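The Bag

The bag had been in the family longer than the dog and had been sick in the car less often. It was small and black and soft, and it held exactly what you needed until you needed it.

My aunt bought it at the Huder outlet in Killville, where everything was 40 percent off a price no one had ever paid. She carried it for one summer, decided it made her look like a tourist, and gave it to my father, who was delighted to look like a tourist. He took it to Faltcombe and back 22 times by his own count. He kept the count on an index card inside the bag, along with a tide table for a town without a beach.

When he moved into the smaller apartment, the bag came to me in a box marked KITCHEN. I called to say there had been a mistake.

"What's in it?" he asked.

"I haven't looked."

"Then how do you know it isn't kitchen?"

I looked. There was a corkscrew. He has never let me forget it.

After that I used it for work, mostly for lunch. I was at Krasniqi in those days, on the second floor, where you could walk 200 steps from the elevator to your chair and step over a cable on most of them. People left things on the big white table and came back to find them moved, improved, or eaten. I once left half a sandwich there and got a calendar invitation about it.

So I should have known better than to set the bag down and go looking for coffee. The machine wanted descaling. Then it wanted beans. By the time I had given it everything it asked for, I no longer wanted coffee, and I walked back with an empty cup and a feeling of having been managed.

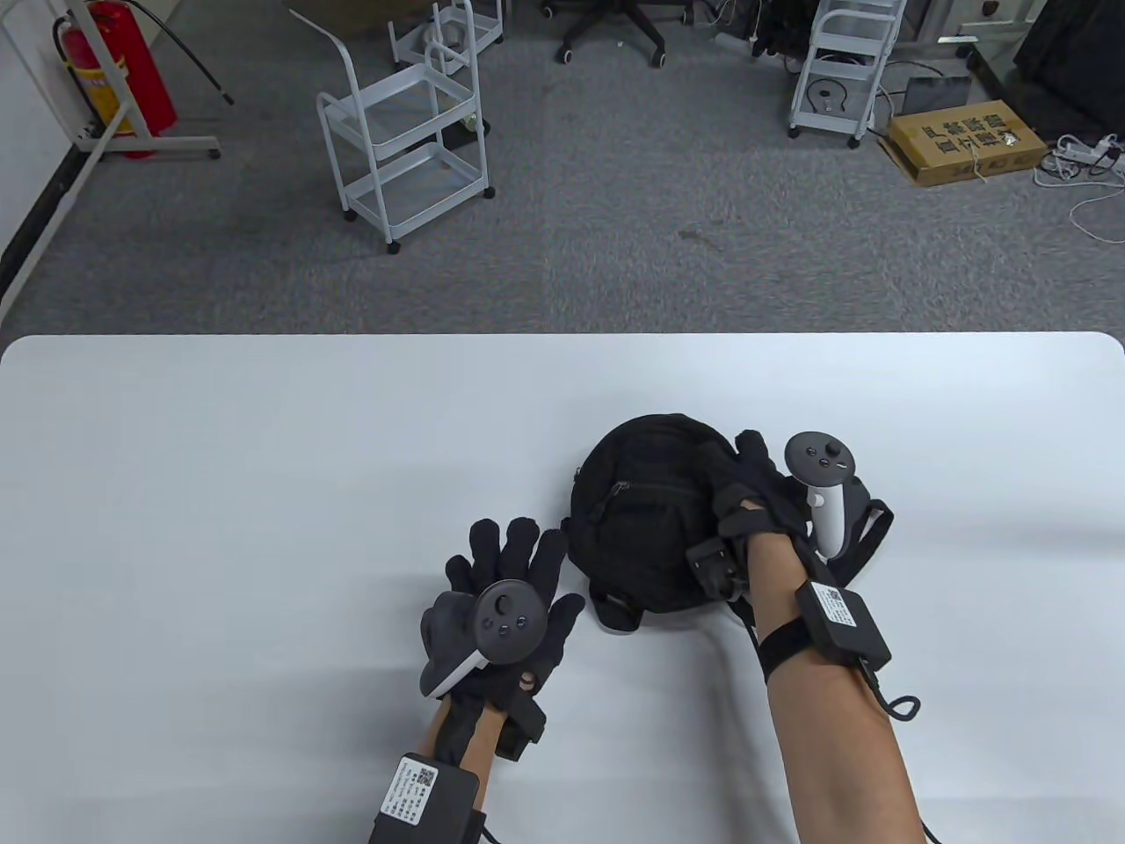
What Was in It

One corkscrew, still. One index card, the ink gone brown. A receipt from the Huder outlet for 85 dollars, which meant my aunt had lied about the discount for as long as I had been alive.

I called my father and read it to him over the phone.

"Put it back," he said.

"Don't you want to know what else she bought?"

"Is it a corkscrew?"

I turned the receipt toward the window. It was a corkscrew. I folded it up, put it back behind the tide table, and pulled the zipper shut.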